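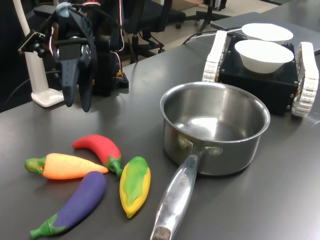 Sedell is seeking adults who cook at home to take part in a study of household vegetable preparation and food waste. The study compares what people buy, what they put in the pan and what they throw away over a fixed period. At the first session, participants sort items into "cook today", "cook later" and "discard" piles. All further work is done in the participant's own kitchen.

We plan to enroll 264 households. Applications received by 17 Jun 2020 will be reviewed first. Home recording ends in December.

Who can apply

Applicants must be 18 or older and prepare a hot meal at home at least four times a week. One person per household may enroll, and that person should do most of the cooking. A working refrigerator, a stove and a place to keep a kitchen scale are required.

People who work in food retail or catering are not eligible for this round. Neither are households that took part in the Flonska pilot, as they have already seen the diary forms. Renters and owners are equally welcome. Dietary restrictions do not exclude anyone, but they must be listed on the application.

What participants do

1. Attend one introductory session of about 40 minutes. The sorting task is done twice, once without instructions and once with the written rules. Cooked items are recorded by the vessel they go into, so a carrot in a saucepan is entered under "pan" whether or not the heat is on.
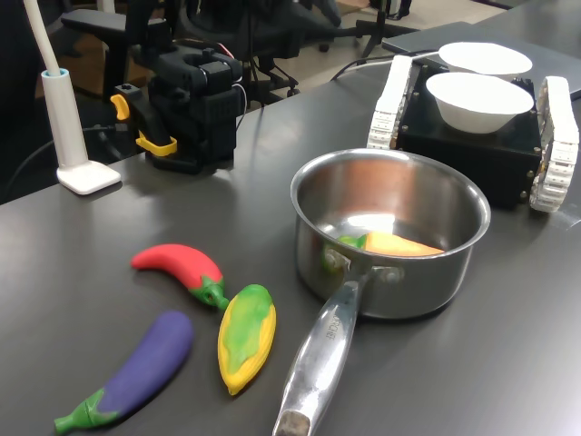

2. Weigh all fresh vegetables on the day of purchase and enter the weight in the Liao diary, on paper or online. Packaging is removed first.

3. Weigh peelings, trimmings and spoiled produce before disposal. Peelings and spoiled produce are entered on separate lines - combined entries cannot be used.

4. Return the diary and the scale at the end of the recording period. Prepaid packaging is supplied.

Payment

Participants receive a gift card after the introductory session and a second one when the completed diary is returned. Partial diaries are paid by the week. Travel to the session is reimbursed against receipts.

How to apply

Request form 301 from the Sedell study office and return it by mail or in person. Include a daytime phone number and the number of people in the household. Applicants will be told of the outcome in writing. Participation is voluntary and may be ended at any time - diary pages already submitted will be removed from the data on request.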